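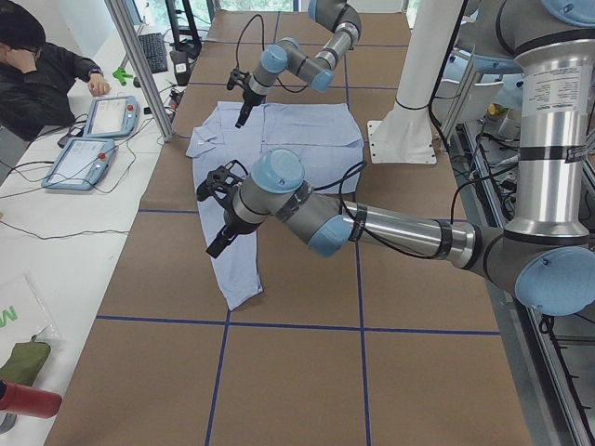
Table 2, light blue dress shirt on the kraft paper, taped grid.

Jundside Garment Care – Work Table Inspection
Site: Lukatholm workroom
Table: 2 (long table)
Task on table: shirt laying-out and folding
Month: September
Time started: 7.40 am

Mark each line OK, FIX or N/A. Write a comment for anything marked FIX. Comments on OK lines are optional but useful to the next person. Do not start a shirt run with an open FIX in Section A.

SECTION A – TABLE SURFACE

A1. Kraft paper lies flat, no tears or raised edges – OK
Paper changed at the start of the month. Two small creases near the far end, flat enough that a cuff button won't catch.

A2. Paper free of ink, grease and adhesive marks – OK
Wiped a hand over it with a white cloth. Cloth stayed clean.

A3. Tape lines stuck down along their full length – FIX
One end of the lengthwise tape had started to curl. Pressed back down for now. Replace it with the next paper change, and don't put new tape on top of old, as the ridge marks pale fabric.

A4. Tape colour easy to see against the paper – OK
Blue on brown. Keep using the blue. The cream tape tried at Surutmont was hard to see under the evening lights.

A5. No pins, staples, blades or loose buttons on the surface – OK
One collar pin found and binned before the shirt was laid out.

SECTION B – GARMENT

B1. Garment matches the job sheet – OK
Button-up dress shirt, light blue, long sleeves. Sheet 278.

B2. Pockets and cuffs checked for forgotten items – OK
Nothing found.

B3. Collar stays taken out and bagged – N/A
None fitted.

B4. Laid flat, sleeves clear of the body where the fold needs it – OK
Sleeve is out straight with the cuff just short of the middle tape line. That is close enough for a first fold. Smooth the sleeve from shoulder to cuff, don't pull it by the cuff.

B5. Fabric dry to the touch before folding – OK
Checked at the collar and under the arm seam. These are the last places to dry on the Thevar cotton.

B6. Loose threads or damage noted before work starts – FIX
Thread hanging at the second button from the bottom. Noted on the sheet for mending. Do not cut it at the table.

SECTION C – AROUND THE TABLE

C1. Rail along the table edge is firm, no sharp corners – OK
Ran a gloved hand along the part we can reach. One burr felt last month has been filed smooth.

C2. Mounting plate on the table: bolts tight – OK
All checked by hand. If one ever turns, stop and report it. Don't tighten it yourself.

C3. Cables held together and clear of the garment – OK
Look at this again once a longer item is on the table. A coat sleeve reaches further than a shirt sleeve.

C4. Cables and equipment beside the table tidy and off the walkway – FIX
Too much gathered on the right-hand side. Walkway itself is clear, but sweeping in there is slow and lint builds up behind the wires. Needs sorting before the next inspection. Same comment was made last time.

C5. Containers labelled and lids on – FIX
One lid would not close properly. Swap it from the storeroom shelf.

C6. Stop button reachable from both long sides – OK
Tested before the first shirt went down.

C7. Sleeves rolled, lanyards and scarves off, long hair tied back – OK
Everyone on shift checked. Spare hair ties are in the first aid drawer.

SECTION D – FLOOR, LIGHT AND AIR

D1. Floor dry and free of paper offcuts – OK
Offcuts from the last roll change picked up.

D2. Light even along the whole table – OK
Near end slightly dimmer in the early morning. Still fine for seeing stains on a light shirt. Check again in winter.

D3. Fire extinguisher in place, tag in date – OK

D4. Exit door opens fully – OK
The hamper that was half in front of it has gone back to the laundry side.

FOLLOW-UP

A3 – new tape, next paper change.
B6 – thread, mending to collect with sheet 278.
C4 – sort the cables and equipment beside the table. Carried over, so please put this one first.
C5 – replace lid, can be done today.

Stores note: kraft paper is down to one part roll. Order form filled in, allow about 10 working days for Surutmont to send it over.

Inspection finished 8.15 am. Table cleared for shirts only. Coats and anything with metal trim stay on Table 1 until C4 is closed.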